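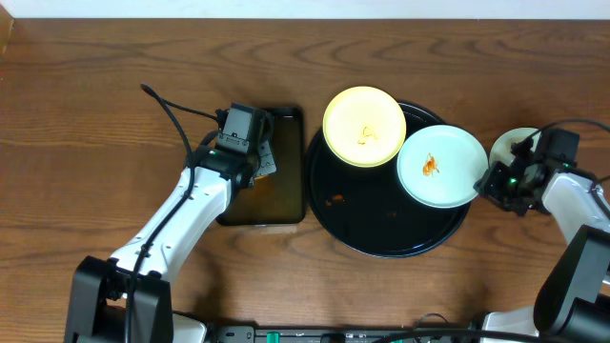

It's cooking oil with a nice label, one customer wrote to us in October, and you should be ashamed of the price.

We have some sympathy. Most of what is sold for looking after wooden tables is a cheap ingredient in a dear tin, and we turned down Jollard's oil twice before we agreed to stock it. But cooking oil it isn't. Olive and sunflower oil stay greasy on a tabletop and can start to smell. The oil in this tin sets. Leave a smear of it on a saucer over a weekend and you'll have to scrape it off.

Jollard Table Oil
Sold by Starnwood
Stock number 421
Tin: 569 ml
Finishes: Standard, Lo
For: indoor tables, desks, shelves and worktops in bare or previously oiled wood
Not for: varnished or lacquered wood, veneer you aren't sure about, floors, anything kept outdoors

What it does
It darkens bare wood a little, brings up the grain and slows down the rate at which a spilt drink soaks in. Slows down, please note. The label says "protects against everyday spills", and we asked the maker how long a spill is allowed to sit there and still count as everyday. The answer was a page and a half long and did not contain a time. In our own workroom a glass of red wine wiped up straight away left nothing behind. A glass left overnight left a ring, on the oiled half of the board as well as the plain half, though the oiled half was easier to sand out.

What it doesn't do
It won't fill scratches. It won't lift white heat marks, whatever you may have read. It won't "feed" the wood either. Wood is not hungry, and we have asked for that word to come off the next run of labels – we'll see. It gives no real protection from hot pans, so carry on using a mat.

Standard or Lo?
Lo is meant to dry with less shine. On the first coat we couldn't tell the two apart, and we had the boards side by side under the window. By the third coat there was a difference, if you crouched down and looked along the surface towards the light. If you only want one coat on a table that has been oiled before, buy whichever is in stock. If you're starting on bare wood and you dislike any sort of gleam, Lo might be worth having. They cost the same.

Putting it on
Find out what is on the table already. A drop of water on a hidden corner gives you a fair idea: if it darkens the wood after a few minutes, oil will probably get in too. If it sits there in a bead, there is likely to be varnish or wax under it and the oil will just lie on top and go tacky.

Clean the surface and let it dry overnight. Sand lightly along the grain if it feels rough. Shake the tin well, pour a small amount on a lint-free cloth and rub it in thinly. Wait fifteen minutes, then wipe off everything that hasn't gone in. People skip this, then write to tell us the table is sticky. Let it dry for a day before the next coat. Two coats will do for a desk, three for a table that gets eaten at.

The tin says the surface is ready for use in 24 hours. We wouldn't. Leave it seven days before you put a cloth or a hot mug on it, longer in a cold room.

Used cloths can heat up and catch fire by themselves when they're left in a heap. Lay them flat outside to dry, or soak them in water, before they go in the bin.

How far a tin goes
The maker claims a coverage figure that we have left off this page. We never got near it. One tin gave a six-seat dining table three coats with some over for the following year. Old, dry wood takes a good deal more on the first coat, and end grain drinks it.

Why not wax?
We sell Ernero Paste Wax too, so we have no great reason to push you one way. Wax feels nicer on the first day. It also marks if you look at it, and once it's on you'll need to get it all off before any oil will take. For a side table with a lamp on it, wax is fine. For homework and gravy, we'd have the oil. Please don't buy both for the same table. The leaflet that suggests wax over oil for "extra depth" was written by somebody selling both, and on our test board all it gave us was fingerprints.

Reviews
We have sold 1,857 tins and stopped showing star ratings some time ago. Nearly all of them were left in the week the parcel came, when the table looks lovely whatever you've used. Comments sent in a year or more afterwards are the ones we read properly. The usual complaint is that the area in front of the most-used chair goes dull first. It does. Rub a little more oil into that patch and leave the rest alone.

Returns
Unopened tins can come back within a month. We can't take back opened ones, so try the water drop first. If your tin arrives dented but sealed, use it – the oil won't mind. If it has leaked, send us a photograph of the box and we'll replace it.

Orders placed before noon on Thursday normally go out the same day. The lid is stiff. Use a flat screwdriver and work round it a bit at a time.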